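Why Prints Fade: Pascal Jacquet on Wash Testing

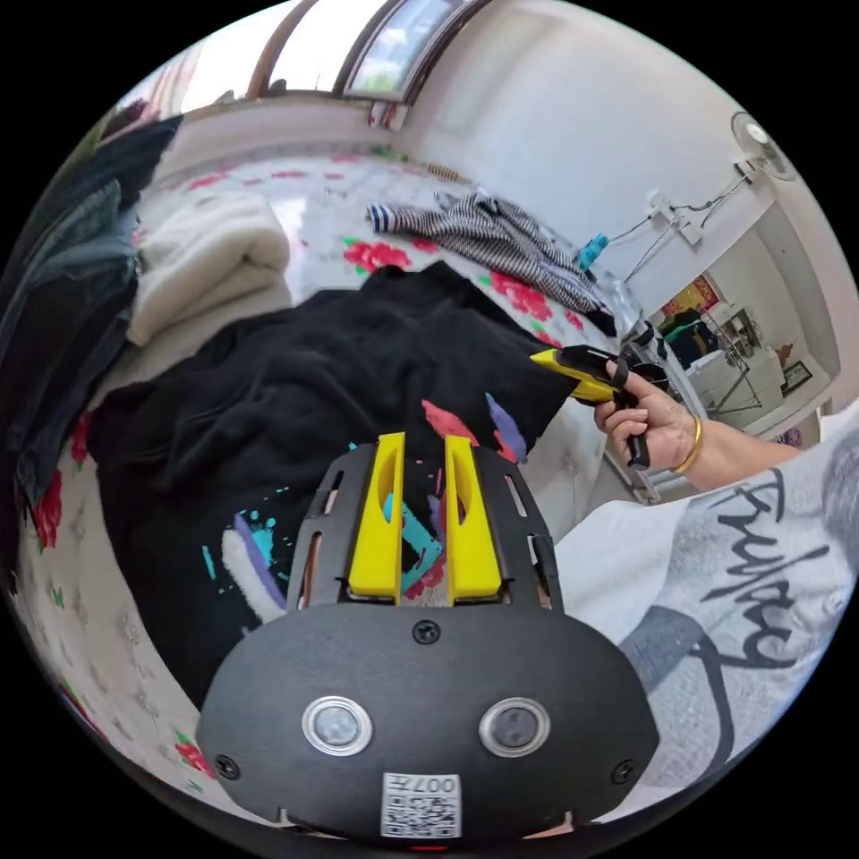 A garment with a colorful print.

Pascal Jacquet has run the color testing bench at Broltwood for most of his working life. The lab is on the upper floor of a former grain office in Prurstead and takes in printed cloth from small clothing makers who want to know how it will behave before they order a full run. We spoke on a Monday in October, between wash cycles.

His first point concerned vocabulary. Customers write "the print faded" for at least four different faults, and each has a different cause.

"Loss of dye into the water is one thing," he said. "Loss of color to light is another. Then you have surface wear, where the color is still in the fiber but the fiber has broken and stands up as fuzz, so the cloth looks gray. And you have pigment prints where the binder has let go. If someone sends me a shirt and says it faded, I know only that they are unhappy with it."

Jacquet sorts incoming samples first by how the color was applied. A reactive dye forms a chemical bond with cotton and, if the cloth has been steamed and rinsed correctly, gives up very little in the wash. A pigment does not bond at all. It sits on the surface, held there by a binder that has to be heated long enough to set. Disperse dyes, used on polyester, go into the fiber under heat.

"With reactive prints, most of what I see is bad rinsing," he said. "There is always dye that did not react with the cotton. It has to be washed out at the mill. Water and steam cost money, so the last rinse gets shortened, and then the buyer does it at home with a white towel in the same load."

For pigment prints the usual fault is undercuring. The oven may be set correctly while the belt runs too fast, or a heavy cloth may take longer to come up to temperature than the light one the line was set for. The print looks identical either way when it leaves the dryer.

I asked how the lab tells the two apart. Jacquet described a rub test, done once dry and once wet, in which a small square of white cotton is moved back and forth over the print under a fixed load. The stained square is then compared with a gray scale that goes from five, no visible staining, down to one.

"Wet rubbing is where dark pigment prints get into trouble," he said. "A navy or a black on heavy cotton, I am content with a three. People want a five. They can have a five on pale yellow."

The wash test uses steel canisters turned in a heated bath. Each holds the sample, a strip of mixed fibers sewn along one edge, a measured detergent solution and, for the more severe cycles, steel balls. The strip shows where the lost color goes. Nylon often picks up dye that cotton and polyester in the same canister have ignored, and this is the reason a pair of tights can come out pink from a load in which everything else is fine.

His colleague Annick Pichon keeps the records. Broltwood retains a cutting from every sample it tests, mounted on card beside its washed counterpart, and the archive now stands at 2892 cards. Pichon went through the wash failures last winter and assigned each one a single main cause.

"There were 715 failures, and I expected light dye classes and cheap cloth to account for them," she said. "The largest group was finishing. The dye was a reasonable choice and the cloth was a reasonable cloth, and then it was cured or rinsed badly." She added that the archive is a poor guide to clothing in general - makers tend to send in the samples they are already worried about.

The cards are stored in closed drawers. An earlier set was kept on open shelving near a window and had to be discarded, as the unwashed halves had faded on their own.

Light is tested separately, in a cabinet supplied by Tsolakis, with a xenon lamp and a filter that approximates daylight through window glass. Samples are half covered and exposed next to strips of blue wool that fade at known rates. Jacquet regards it as the slowest and least appreciated part of the work.

"A clothesline in full sun does more to some reds and purples than a year of washing," he said. "Turquoise has good light fastness and can be difficult to rinse. Certain oranges are the other way around. A print with several colors in it is several test results, and the garment is as good as the worst one. If one color goes before the rest, the whole design looks wrong even when the other colors are perfect."

He runs multicolor prints with each color area graded on its own line of the report. Some customers ask for a single overall figure. He gives them the lowest.

On home washing he was willing to be specific. Turn the garment inside out, since abrasion against other clothes and the drum does most of the visible damage to a print's surface. Close zippers. Do not pack the drum. Use cool water for dark colors and a detergent without bleach or optical brightener. Brighteners are intended for whites and shift pale prints toward blue.

"Vinegar does not fix dye," he said. "Salt does not fix dye. Salt is used in the dye bath, to push the dye onto the cotton, and I think that is where the story comes from. Putting it in your washing machine afterward does nothing useful."

He is less certain about tumble drying. The lab ran a trial on seven pigment-printed cottons, line drying one set and tumbling the other. The tumbled set looked worse, but under magnification most of the color was present and the difference was broken surface fiber. Jacquet has not decided whether that should be reported as a color fault. The standard grading is done by eye and does not distinguish.

Pichon thinks it should be reported. "The person wearing it does not have a microscope," she said.

The minimum sample for a full set of tests is a piece large enough to cut the wash, rub and light specimens with every color represented. For large repeats this can mean most of a yard. Makers ordering fewer than 500 garments often skip the light test to save money. Jacquet advises them to skip the dry rub instead, as the wet rub is usually the more severe of the two.

Reports are returned with the washed cuttings attached. He asks customers to look at them in daylight before reading the grades.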